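Speaker notes — linen care talk, Mon 1 August

Open with the shrinkage question. Ask who has lost a shirt to the dryer, then wait. Say that cotton can shrink when the wash and the dryer are both hot. 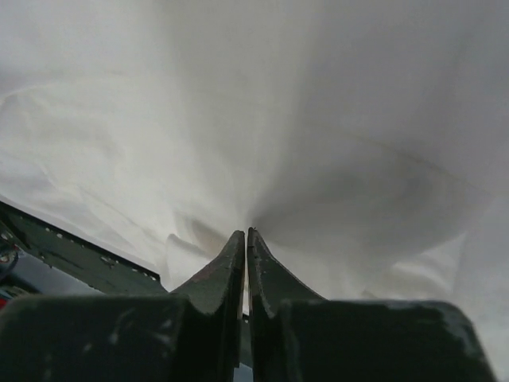 White fabric, bunched.

Slide 2, water temperature. At Hikska we washed whites at 40 until March, then went to 30. Almost 10 guests noticed, and they all liked it. Mention the Drotton powder only if asked.
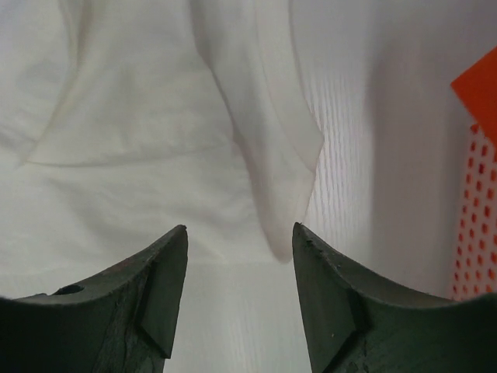
Bleach is the next topic, and people get defensive about it. Keep it short. It weakens cotton over time and it ruins elastic. White cloth hanging in soft folds, like this piece, shows yellowing first in the creases — tell them to look there before they reach for the bottle. Then the Koster handout. 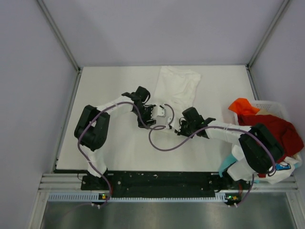 White cloth, folded, on a white tabletop.

Storage. Cool shelf, no plastic. Rotate the stack so the bottom sheets get used. We keep 14 sets per floor at the Eletti house and that has been enough.
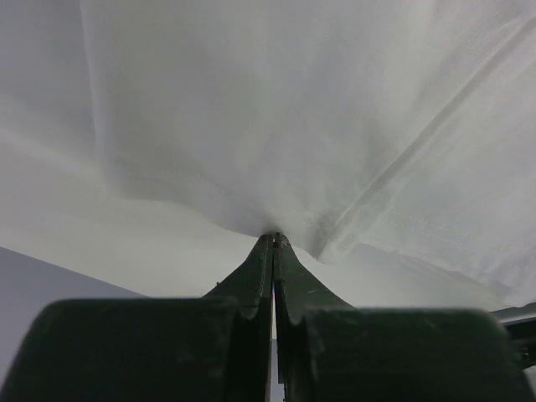 The same goes for towels, except they need more air between them. Take questions here if time is short. Skip the ironing slide and leave the price list up.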